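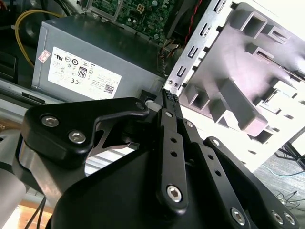
The repair shop on Linier Street opens at ten, but the woman who runs it is usually in by eight to answer messages before the phone starts. She took over the lease 13 years ago, when it was still a shoe mender's, and kept the counter.

Most of her work is old office desktops. Customers bring them in wanting to know if they are worth keeping.

"I ask what they use it for," she says. "If it's letters and a bit of email, I'll nearly always say keep it. A clean, more memory, a new drive. People think I'm losing a sale, but I don't sell new ones."

She trained as a bookkeeper and spent two years doing the accounts for a parts wholesaler called Zondeo. She learned repairs there in her lunch hours, from the men on the returns bench.

"They had a pile of machines marked as scrap. Half of them had a loose cable. I took one home and it ran until my daughter finished school." 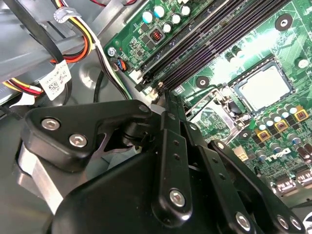 Inside a Dell desktop, with the motherboard at upper right.

The money side has been harder. Rent on the shop went up by £310 a month in the spring, and she thought about moving to a unit on the Alva estate outside town. She went to see it twice.

"It was bigger and it was dry. But there's no bus. My customers are mostly retired and they come with the thing in a shopping trolley. They wouldn't get there."

She stayed, and put her basic charge up for the first time in years. A few people complained. One regular stopped coming, then turned up again in October with a printer.

She doesn't do phones. The parts are too small for her eyes now and she says the glue makes her cross. Phone customers are sent to Jevirell, two doors down, who send their desktops to her.

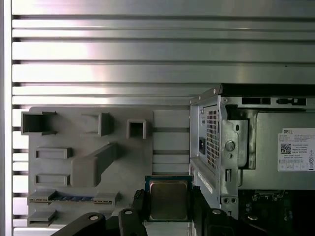 What she would like is someone to learn the trade from her. She has had school leavers in for work experience, and she liked most of them, but the wage she can offer doesn't compare with the warehouse.

"I can't blame them. You need to be patient and you need to like other people's dust. I had one lad who was very good. He's fitting kitchens now and he earns more than me."

She has no date for retiring. The lease has another two years to run, and she wants the back wall replastered before then. The landlord has offered £100 towards it.

"I've told him that'll buy the plaster," she says. "He can come and put it on."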